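Inicio | Proyectos | Memorias | Equipo | Contacto

22 de enero de 2023
Por Cosmin Lungu

Memoria del proyecto: plan de compras para el puesto de manipulación con dos brazos

El encargo del grupo era preparar la lista de equipamiento para el segundo puesto del laboratorio y un presupuesto que el departamento pudiera aprobar sin pedirnos cambios. El primer puesto ya funciona y lo hemos usado como referencia para decidir qué se repite, qué se cambia y qué se deja para más adelante. No se ha programado nada nuevo en este trabajo. Todas las pruebas se hicieron con rutinas que ya existían.

1. Punto de partida

El puesto actual tiene dos brazos con pinza, montados a los lados de una mesa blanca. Los objetos de prueba son pocos y baratos: un plátano amarillo y un cuenco azul claro para la tarea de colocar fruta, y algunas piezas más que se guardan en una caja. Antes de pedir precios repetimos la tarea del plátano varias veces y apuntamos lo que nos estorbaba. Lo que más salió en las notas fue el espacio. El brazo derecho entra en la mesa por un lado, lleva una carcasa de sensor montada encima y necesita sitio libre a su alrededor para llegar al cuenco.

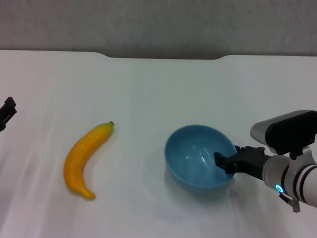 De ahí salió el primer requisito: la mesa nueva no puede ser más estrecha que la actual, aunque la sala lo agradecería. También decidimos mantener el tablero blanco y mate, que da pocos reflejos y permite comparar las grabaciones de un puesto con las del otro. Un compañero propuso un tablero gris, más sufrido, pero habría que ajustar otra vez la exposición de las cámaras y no lo teníamos previsto en horas.

2. Proveedores consultados

Pedimos oferta a tres empresas. Panik vende el puesto completo, con mesa y brazos, y da formación. Zamfir solo suministra pinzas y dedos de recambio. Halville trabaja con material reacondicionado y ofrece menos garantía, aunque contestó antes que las demás. La oferta de Panik era la más cómoda de tramitar (una sola factura), pero incluía un armario de control que ya tenemos y no quisieron quitarlo del lote.

Al final separamos la compra. Los brazos se pedirían a Panik sin el lote completo, los dedos a Zamfir y las fijaciones a Halville. El plazo de entrega más largo es el de los brazos, unas 8 semanas, y marca todo el calendario. Las otras dos partidas pueden esperar a que se confirme ese pedido.

3. Consumibles y recambios

Esta partida no aparecía en el primer borrador y la añadimos después de hablar con el técnico del laboratorio. Los dedos de la pinza rozan con los bordes de los recipientes y se apoyan en los objetos mientras los colocan. En el caso del plátano, la punta de la pinza trabaja justo por encima del borde del cuenco, con muy poca holgura.

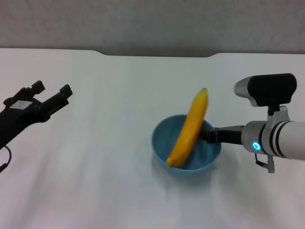
Hemos previsto seis juegos de dedos para el primer curso y una partida de 252 euros para objetos de prueba, cinta y bridas. El cableado va aparte. En el puesto actual los cables se sujetaron como se pudo y queremos que en el nuevo vayan guiados desde el principio, con canaleta bajo la mesa y un tramo flexible cerca de cada pinza. Halville tiene canaleta de la medida adecuada y la incluyó en la misma oferta.

Los objetos de prueba se compran por duplicado. Si un cuenco se pierde o se sustituye por otro de distinto color, las grabaciones anteriores dejan de servir para comparar, y eso ya nos pasó con unas tazas. Pedimos dos cuencos del mismo modelo, además del que ya usamos.

4. Programa de control

Se mantiene Tarnurora, el programa del puesto actual. La licencia de departamento cubre un segundo equipo y no supone gasto este curso. Hay que comprobar con Panik que los brazos nuevos admiten la misma versión. Lo preguntamos por correo y respondieron que sí, pero en la oferta no consta por escrito y hemos pedido que lo añadan.

5. Pendiente

Falta la medida exacta de la puerta de la sala, por el tablero. Falta también decidir quién firma la recepción del material si llega en periodo de exámenes. El presupuesto detallado se entregó al departamento en hoja aparte, con las ofertas de los tres proveedores. Si se aprueba en enero, el pedido de los brazos sale la semana siguiente y el montaje lo haría el grupo que nos sustituya en el segundo cuatrimestre.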